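Workshop notebook – Tuesday, late afternoon, kettle on

Glue day again, and my hands smell of it. I want to get the concertina bellows written down before I forget what we settled, as last time I trusted my memory I ended up cutting the same strip of goatskin twice and was cross with myself all evening.

The box in question came over from Mullthorpe, an old anglo with the number 849 stamped inside the left-hand end. Lovely reeds, sweet as anything once they're coaxed, but the bellows leak at nearly every corner and somebody in the past has been at them with parcel tape (bless them, they meant well). I peeled off what I could with warm water and a bone folder, and stopped for a bar and a cup of tea halfway through.

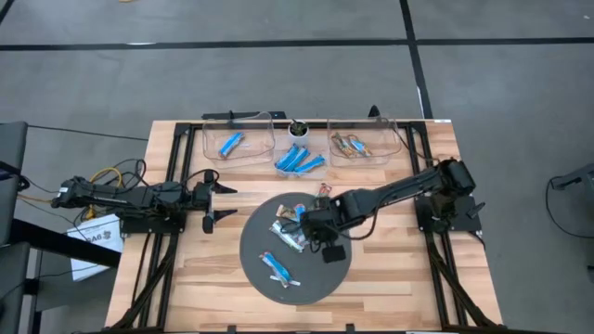 Valleys and gussets

The cards themselves are sound, so I'm keeping them. The old gussets come away cleanly if you go slowly, and Florencia's thin leather from Escobar takes the curve far better than the stuff we had in the spring. I pared the new ones a touch finer at the edges and laid them in with wheat paste, working from the middle fold outwards, then left the bellows under the board for 30 minutes before turning them.

Two folds are still a bit stiff. I was tempted to force them, and didn't, and had something to eat and looked out at the rain in the yard for a while.
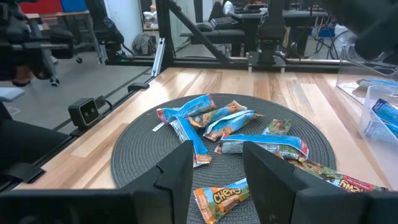
Dardo thinks the stiffness is all in the paste and that I mixed it too thick, and he would sooner see it brushed on in 2 thin coats with a good rest in between. He may well be right – mine did look like porridge by the end. I'll try his way on the last 4 gussets and mark them in pencil on the inside so we can compare.

Then there's the paper. Patricio found a sheet of the old dotted pattern at Jernville, a shade greener than the original, and I've gone back and forth over it all day long. Under the lamp it looks wrong and by the window it looks perfect, so I've pinned a scrap to the end frame and will see how I feel in the morning.
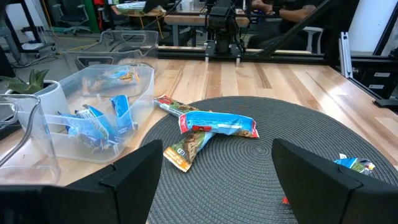
Estela would leave the papers off altogether until the bellows have been played in for a week, as the folds shift and the corners of the paper lift. Fair enough, and the owner isn't in a hurry. So: papers wait, Dardo's paste tomorrow, and please would whoever has the small paring knife put it back on its hook.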